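Owusu Fund grant: where we are at the halfway point

Hi Anoma,

You asked for something short and readable this time, so I'm skipping the big template and just telling you how it's going. The spreadsheet is attached separately for the finance folks (tab two has the rent numbers, tab three is the phone log, ignore tab one, it's my scratch sheet).

The quick version: we said we'd help people in Skistavville who lost their state health coverage get back on it, or onto something else, and we're doing that. We're a little behind on the follow-up calls and a good bit ahead on everything else. The phones have been busy since the renewal letters went out in December and they haven't slowed down much!

So, the numbers first, and then I'll ramble. We mailed out 1050 plain-language flyers explaining what the renewal packet is and which pages you have to sign. We've held 13 walk-in sessions, most of them on a Saturday morning, at the old Brarik building on the corner. Some people come in with the whole packet, neatly clipped together. Others come in with a grocery bag of unopened envelopes, and those are the visits I like best, because you can see somebody's shoulders drop once the pile is sorted.

The biggest problem is still the proof-of-income page. It asks for "current household earnings" and gives you one line. If you clean houses for five different families, or you drive nights and do odd jobs by day, what do you put on one line? A lot of folks leave it blank and plan to come back to it, and then a blank page counts as an incomplete form, and an incomplete form counts as no form. We've started handing out a one-page worksheet where you list each job by the week and add it up at the bottom. The county office has been taking it stapled to the packet. They haven't said yes in writing, so I'm not putting it on the flyer yet, but nobody has sent one back.

Self-employed people are the group I underestimated when I wrote the proposal. I had them down as a small slice and they're filling up the sign-in sheet. Cleaners, painters, home aides, a couple of guys who do tile. Their income jumps around from month to month, and one good month can knock them over the line for coverage even if the two months after that were terrible. I'd like to shift some of the printing money toward a short guide written just for them. More on that at the bottom.

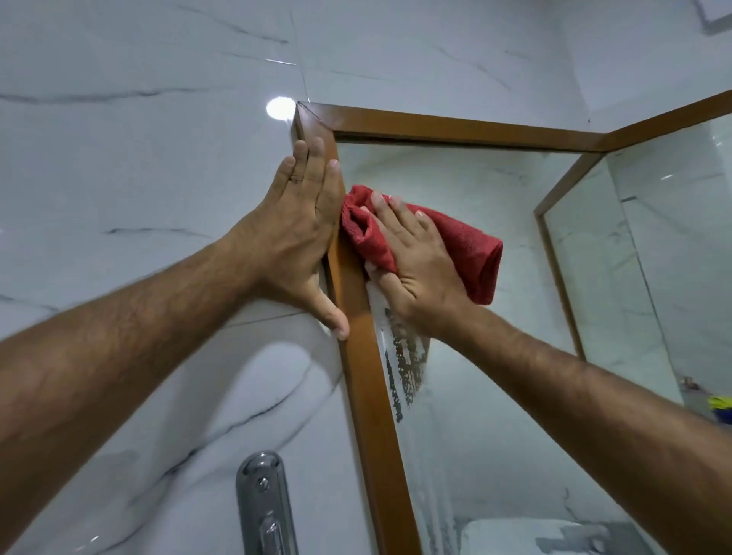
Wiping down a glass shower enclosure with a red cloth.

I've got a draft of that guide already, four pages, big type. It covers what counts as a business expense (supplies, gas between jobs, your phone if you use it for work), how to write a simple letter stating what you made, and what to do if your income changes after you've been approved. I tested it on my brother-in-law, who paints, and he got stuck on page one, so page one has been rewritten. Twice.

Now the follow-up calls. We promised to call everyone back 30 days after their visit to see if their coverage came through, and we're late on a lot of those. Part of that is on me. I had the calls scheduled for mid-afternoon, which is exactly when people are at work or picking up kids, and we were mostly talking to voicemail. Orlando Ñahui moved the calls to early evening a few weeks ago and we're reaching far more people now. He's working through the backlog oldest first. He thinks we'll be caught up before the next report and I believe him, he's stubborn about lists.

What he's hearing is mixed. Plenty of people got their approval letter and are fine. Some got a letter asking for the same pay stubs they'd already turned in. We now tell everybody to photograph every page before they hand it over, and to write down the name of whoever took it. If we're doing the drop-off for them, we ask the front desk for a date stamp on our copy.

The wait on the state phone line is still rough, up to 2 hours on a Monday. We got around it a bit by using the desk phone on speaker in the back office while the person fills out their worksheet at the table, so at least the time gets used. It does mean I've heard the hold music enough to whistle it.

On the policy side, which I know you're following: the bill to go back to once-a-year renewals got its hearing, and it's sitting in the budget committee. We didn't lobby on it and no grant money went anywhere near it. Two people we'd helped went up on their own and spoke, and they asked if they could mention our name, and I said to leave us out of it. If the change does pass, the flyer is wrong and has to be redone from scratch, so I've held off on ordering the second print run. Better to have a thin stack for a month than boxes of bad information.

Money. We're under on printing for the reason above, right on target for rent, and over on interpreting. The Drerkeck agency raised its hourly minimum, so a 20-minute appointment now bills as a full hour. I've been bunching appointments by language to get our money's worth. It works okay, though it means some people wait longer for a slot than I'd like.

Here's what I need from you:

Permission to move the unspent printing money over to interpreting and to the self-employed guide. Same total, different lines.

A yes or no on adding 3 evening sessions in the spring. The building is available and the rent for evenings is the same as for mornings.

The name of whoever did the mailing list for your other grantee, the one across the river. Ours has a lot of dead addresses and I'd love to know where theirs came from.

I can talk any weekday before noon. If you'd like to come sit in on a session, you're very welcome, just use the side door, the front one sticks. Orlando will have the updated call log ready by then and can go through it with you line by line if you want.

Thanks, as always, for picking up when I call.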